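Hillari Grey Metal Bin: a review from the far end of the bench 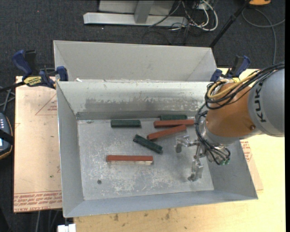 How long does a bare sheet-metal bin last before it looks terrible?

In my case, two weeks. After that it stays the same amount of terrible for years, and that suits me fine.

I bought the Hillari in October, after the third plastic tub from Skosten split along a corner and let its contents go across the floor. The Hillari is rectangular, grey and open on top, and the catalogue gives it one line. I've read longer write-ups of washers. It cost me $111 plus freight, and the freight took it to $224, a figure I have chosen not to dwell on.

The floor is flat, and I mean that as praise. My old Orex bin had ribs pressed into the bottom, so anything bar-shaped settled into a groove and had to be prised out with a fingernail. Green and red blocks sit on the Hillari's floor any way they like, and you can get hold of them. The sloping side is handy too, though you lose a bit of room at the bottom for it.

Now the finish. Whatever they put on the inside is there for the trip home from the shop. The floor scratches white, then smears, and the back wall picks up a wide dark band of scrapes at the height where things knock against it. A wipe with a damp rag moves the smears to a new neighbourhood. If you want a bin that keeps its colour, Ismail does a coated one, and you can pay for it.

It is also loud. Drop one block in from waist height and the whole shop looks up - drop a few and someone comes over. I tried a rubber mat for a while, but everything stuck to it and I was back to fingernails.

No handles, no lid, no label holder. The rim could be kinder to a bare forearm.

Four stars out of 5. I'd buy a second one if it could be delivered by someone who charges less than a moving company.

Related reviews
Orex ribbed parts bin, long-term test
Skosten stacking tubs: the corners again
Ismail coated bin, is the colour worth it?
Bench mats, rubber and felt
More in Shop Storage (1053)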